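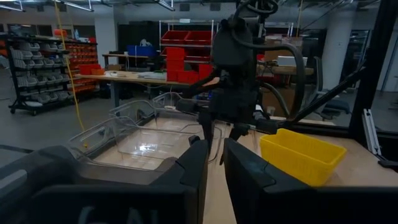
Yellow basket and clear bin on the table

Hi all,

Replying to Obaidul's note, which I finally read over cold toast on Monday.

> Obaidul Cassim wrote:
> Has anybody eaten at Sheehan since they changed the breakfast menu?
> My sister's in town in November and there will be 10 of us, two of
> them very picky. Do they still take big tables?

Yes! I went twice (don't judge me) and the potato pancakes are still there, they just moved to the back page under "sides." Big tables are fine before nine if you call. After that you'll be standing on the sidewalk with everyone else. The coffee is weaker than it used to be, but they come by with the pot so often that I stopped caring.

If your picky ones want plain eggs and no fuss, I'd look at Huneck too. It's smaller and louder, and the rye bread is so good I asked for a second basket of it.

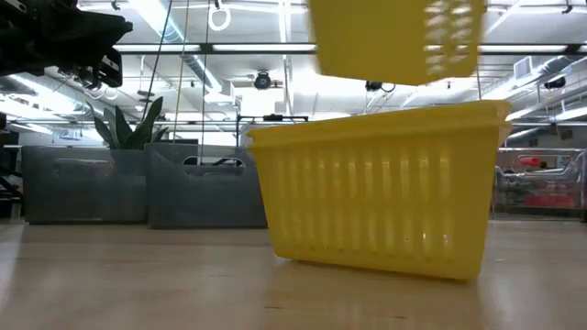
DINNER IDEAS

Flandasano, if you can get in. We had the mushroom noodles and a lemon cake that four of us fought over. Parking is terrible, so use the lot behind 446 and walk over. I still haven't tried Ostaren, and I keep hearing mixed things about the service there. Has anybody been on a weeknight? 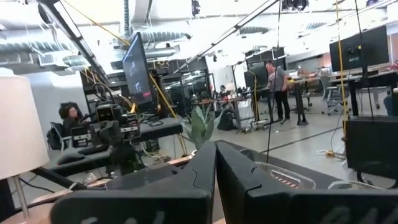

NEXT POTLUCK

Still at my place, same as last time. I've got dumplings covered, so please, somebody bring a salad! Gate code is 1822.

Shuk-fan Liu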